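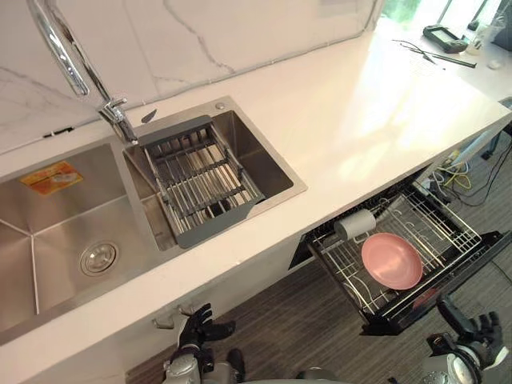

Got the water bill for Pondwood. 4,000 gallons for the quarter, and we were only up there for half of it. I went looking for where it goes.

First thing I did was read the meter at night and again in the morning with everything off. It moved. So there was a leak, and the bill was not all long showers.

The toilet in the back bathroom was the first suspect. Put food coloring in the tank, leave it twenty minutes, don't flush. If the bowl turns color, the flapper is bad. Mine turned blue.

New flapper was a cheap part and a ten-minute job. Shut the valve behind the toilet, flush, unhook the old one, hook on the new one. Leave a little slack in the chain.

Read the meter again the next night. Still moving, but slower.

Naheed Baloch, who lives two doors down, told me to check the outdoor spigot. Hers split over the winter and ran into the crawl space until July before she caught it.

Ours was fine. The drip was at the water heater relief valve, running down the pipe to the floor drain where you'd never hear it. I had a plumber do that one.

Meter read 1,853 when he left and 1,853 the next morning.

Kitchen habits are the other half. With a double sink I wash on the left and rack on the right, and I turn the faucet off between rinses. My brother-in-law Daniyal lets it run the whole time. We have discussed it.

The utility will sometimes adjust a bill if you can show the leak was fixed. Ask for the form, send the plumber's receipt and both meter readings. Mine went in the mail Fri 1 April.

No answer yet. I'll add to this thread when I hear.

For whoever asked: the meter is under the metal lid by the road. Bring a flashlight and a long screwdriver to lift it. Look for spiders first.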